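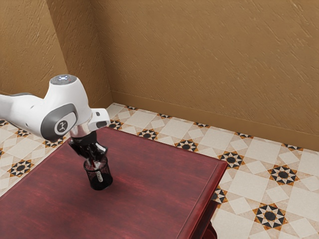

Reading time: 4 minutes

Ghost ships! Who sails them?

I grew up on ghost ship stories. My favourite was always the Delorme, and if you've ever been on holiday in Hindudport you've probably heard it too, most likely from whoever was selling you chips. It goes like this.

A long time ago (375 years, if you believe the sign near the jetty) a ship called the Delorme left the harbour with a hold full of salt and wool. The weather was fine. People waved. She went around Rutuner Head and that was the last anyone saw of her. No wreck, no barrels washed up on the sand, not so much as a boot.

Then, one cold spring morning years later, some fishers looked out to sea and there she was. She had all her sails up and there was hardly any wind. And here comes the bit that used to make me pull the blankets over my head – she was floating in the air. There was a strip of sky between the bottom of the ship and the top of the water.

They rowed out to meet her, and she faded away to nothing.

So is it true?

Well, part of it might be! I can't tell you there was ever a real Delorme. Old stories get told again and again, and every person who tells one adds a little something. My grandad's version had a dog barking on the deck. My mum's didn't, and she said Grandad put the dog in himself.

But a ship floating in the sky? People really do see those. They saw them hundreds of years ago and they still see them now, and sometimes they even take photos. What they are looking at is a kind of mirage.

What's a mirage?

You might have seen a small one already. On a really hot day, look a long way down a straight road and it can seem as if there's a puddle on it. When you get closer, the puddle has gone. What you saw was light from the sky, and it had been bent by the hot air just above the road.

Light usually goes in straight lines, but it bends a bit when it passes between warm air and cool air. Your brain doesn't know that. Your brain thinks light always comes straight at you, so it puts the thing you're looking at in the wrong spot.

At sea it can happen the other way up. The water is cold, so the air touching it is cold too, and sometimes a layer of warmer air sits on top like a lid. Light from a faraway ship bends down over the curve of the sea and into your eyes, and you see the ship higher than it should be. It might look stretched out tall like a castle. It might even be upside down!

The fancy sort, where everything gets stacked and stretched, has a lovely name: a Fata Morgana. It comes from an enchantress in very old tales who was said to make castles appear in the air. 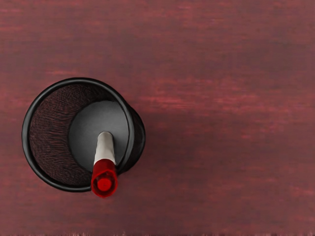 HINDUDPORT, September – Every year the town holds a Delorme Night, and this time I finally got to go. It's always on a Friday. Up to 1,000 people squeeze onto the grass at Rutuner Head with blankets and torches, and at sunset everyone goes quiet and looks out to sea.

Did we see a ghost ship? We did not. We saw a ferry, and a lot of gulls. Somebody's little brother yelled "THERE!" and it was a cloud. I still had goosebumps the whole time, and the hot chocolate was very good.

Other ships that went missing

Mirages don't explain every ghost ship story. Some grew up around real ships that were found drifting with no crew on board. In the days before radio, a ship in trouble had no way of calling for help, so if the crew climbed into a small boat and got lost, the people at home might never find out what had happened. When people don't know the ending of a story they often make one up, and the spooky endings are the ones that get repeated.

Sailors had plenty of time for telling them, too. Imagine being on night watch, tired and cold, with fog all around you and ropes creaking over your head. I think I'd see a ghost by breakfast.

Words to know

Hold: the space inside a ship where the cargo goes.
Mirage: something you see in the wrong place, or that isn't there at all, when light has been bent by the air.
Headland: a high piece of land that sticks out into the sea.
Night watch: staying awake to look after the ship while the others sleep.

Try it yourself

Put a pencil in a clear glass of water and look at it from the side. The pencil seems to snap where it goes into the water. Pull it out and it's fine. Water bends light much more than air does, so you don't need a whole ocean to see it working.

Next time: the bell under Londano Lake, and why some people say they can hear it ringing.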